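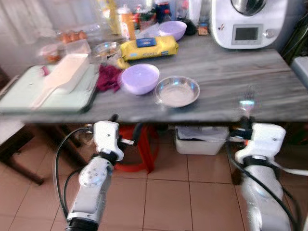
Thu 14 July

Baking table day. I promised myself I'd write down the layout this time so we stop reinventing it every week, so bear with me (mostly me, talking to me).

Eggs stay at the back left. I keep wanting them closer, and then I remember March and the mopping. Bottles and jars all along the back, and yes, it's a crowd back there! I still think we could lose half of them. The mint cutting board lives on the left, the steel bowl goes near the middle, and the lavender bowls are for anything that gets measured ahead. I like those bowls a lot, they're light and they stack, but two is never enough once we start splitting dry and wet. Put in a request to Gyamfi for 4 more, same size please, any color.

The appliance with the display stays at the back right. Steel bowl on top is fine for weighing out, just zero it first. I forgot on the first batch and spent a good 15 minutes convinced the flour was wrong. Flour was fine. Batch two went in properly at 57 g a portion and I was much happier with it.

Maroon cloth: it works, but it ends up in a heap next to the board every single time and then I go hunting for a dry corner. Want to try a hook on the table edge. Mekden had some in their last catalog, must look.

Spatula keeps wandering under the white container. Not a big deal, only it's always when my hands are sticky.

Red stool goes back under the table when you're done, please, same for the white bin. I've got the bruise on my shin to back this up.

Still to do: label the little jar on the far left, wash the glass bowl by hand (the Brivus tablets leave a film, I swear), and ask the Flandwood kitchen how long they rest their dough. I gave ours 5 minutes and it felt stingy. Trying longer next time.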